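**FOR RELEASE 7/9/20**

# Barkell Releases Sarnent 5, a Web Application Server for Small Development Teams

DRENDWOOD — Barkell today announced the general release of Sarnent 5, the new version of its web application server and deployment toolkit. The release is available for download to all current license holders and may be purchased by new customers through the Barkell website.

Sarnent is used by small teams that build and maintain web applications and do not employ a separate operations staff. It combines an application server, a job scheduler and a deployment tool in one package, managed from a single settings file. Version 5 is the first major release since the company moved its engineering office to Drendwood.

The largest change in the new version concerns deployment. Earlier versions stopped the running application while new code was put in place. Sarnent 5 starts the new copy alongside the old one, checks that it answers requests, and then moves traffic over. If the check fails, the old copy stays in service and the team receives a notice with the relevant lines from the log.

The scheduler has also been rewritten. Jobs may now be paused, moved to another server or run again from the browser console, and each job keeps a history of its last 20 runs. Customers who prefer the command line will find the same functions there, under the same names as before.

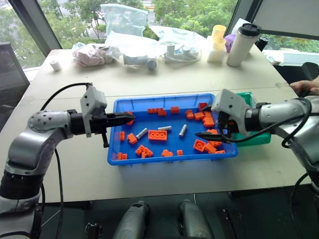
*Two robot arms at a work table with a blue plastic tray.*

Sarnent 5 was tested over a period that began in January. A total of 14 customer teams took part, running the software on their own servers under normal load. Their reports led to several changes before release, including a shorter start-up time, plainer error messages and a revised upgrade guide. Barkell thanks the participating teams for their time and for the detail of their reports.

The new version adds built-in support for Bråten, the open template language. Pages written in Bråten may be compiled when the application is deployed, which removes the need for a separate build step. Existing templates in other supported languages will continue to work without changes. A conversion tool is included for teams that wish to move over, although some hand editing should be expected where templates contain custom filters.

Customers upgrading from version 4 should read the upgrade guide before installing. Two settings have been renamed, and the old names will produce a warning at start-up. The session store uses a new format, and users of an application will be asked to sign in again after the upgrade. Version 3 and earlier cannot be upgraded directly and must first be brought to version 4.

**Pricing and support**

Sarnent 5 is provided at no added cost to customers with an active support plan. Customers whose plan has ended may renew at the standard rate and will receive the new version at once. A license covers up to 20 servers. Teams with larger installations are asked to contact the sales office for terms.

Barkell will continue to issue security fixes for version 4 while customers complete their upgrades. An end date for that support will be posted on the company website and sent to all registered license contacts.

**About Barkell**

Barkell develops server software and web tools for small and mid-sized organizations. Its products include the Sarnent application server and related hosting utilities. The company is based in Drendwood.

**Media contact**

Barkell Press Office, Drendwood
Requests for review copies and product screenshots may be sent through the press page of the Barkell website.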